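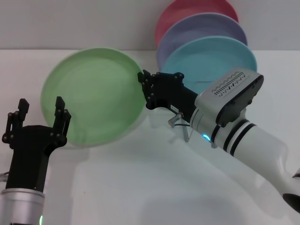

Nonotum – "Xavier" LP: Frequently Asked Questions

16 shares · 6 comments

Last updated in April. If your question isn't answered on this page, write to the label using the contact form and put your order number in the subject line.

Who is Nonotum?

Nonotum is the solo project of producer and singer Tülin Erdem. She writes, plays and records everything herself apart from the drums on two songs, which were recorded live at Fostberg, the studio she shares with several other musicians. Before this she released two EPs on Clovport.

What is "Xavier"?

It's the first Nonotum album. There are ten songs. The title track was the first single and "Low Season" was the second. There won't be a third single before the album is out.

Is Xavier a real person?

Tülin has been asked this in most interviews. Xavier was the name painted on the side of a boat near the house where she wrote the first demos. She never found out who it was named after.

What formats is it available in?

Vinyl, CD and digital. The vinyl is a single LP on black, with a printed inner sleeve and lyrics. There is also a clear vinyl edition limited to 100 copies, sold only through the label store. There is no cassette this time.

Can I order more than one copy of the clear vinyl?

The limit is 2 per customer. If you place separate orders to get around the limit, we will cancel the extra ones and refund you. The black vinyl has no limit.

The clear edition shows as sold out. Will you press more?

No. A few copies sometimes come back when a payment fails or a package is returned, and those go straight back into the store without an announcement. We don't keep a waiting list.

When will my preorder ship?

Preorders go out the week before release so that most of them arrive on time. We can't promise a delivery day, particularly for orders going overseas. You'll get an email with a tracking number when the label is printed. Tracking may show nothing for a day or two after that.

I ordered the album together with a T-shirt. Will they ship separately?

No, orders ship complete. If you want the shirt sooner, place two orders. We can't split an order after it has been paid for, but we can cancel it for you so that you can order again, as long as it hasn't been packed.

When do I get the download?

Every physical order from the label store comes with a download in WAV and MP3. The two singles are available right away and the rest of the album unlocks at midnight on release day, your local time. The link is in your order confirmation. If you bought the record in a shop, there's a card with a code inside the sleeve.

My record skips or arrived damaged. What should I do?

Send us a photo of the damage, or a short recording if the problem is in the sound. Tell us which side and which song. We replace faulty records while we have stock and refund them after that. Small creases at the corners of the outer sleeve are common in shipping and we don't replace records for those, but let us know if the sleeve has split along the seam.

Is the vinyl mastered separately?

Yes. The vinyl master is a little quieter and has less low end on the last song of each side. The running order is the same as on the CD and digital versions, but the long fade at the end of "Low Season" is shorter on vinyl so that the side would fit.

Are the older EPs included?

No. Both EPs are still available digitally. The first was never pressed, and the second is out of print on vinyl.

Will there be a tour?

There will be one release show at Fostberg, on a Saturday evening. Doors are at 7 p.m. and Nonotum plays at 9. It's a small room and tickets are sold in advance only. More dates are being worked on for later in the year and will go out on the mailing list first.

Is the release show all ages?

Under 16s need to come with an adult. Everyone needs a ticket, whatever their age.

Who plays in the live band?

Tülin plays keyboards and sings, with a drummer and a second keyboard player. The songs are arranged differently from the record – some of them are a good deal longer.

Can I use a song in my video or DJ mix?

DJ mixes are fine as long as you list the track. For film, advertising, games or anything paid, ask us first and tell us which song, how much of it you'd use and where it will be shown. Remixes need permission as well. Stems are not available to the public.

Does Clovport accept demos?

Yes, as private streaming links only. Please don't attach files. Send no more than 6 songs. We listen to everything but can only reply when we want to hear more.

Share this page (16) · View comments (6)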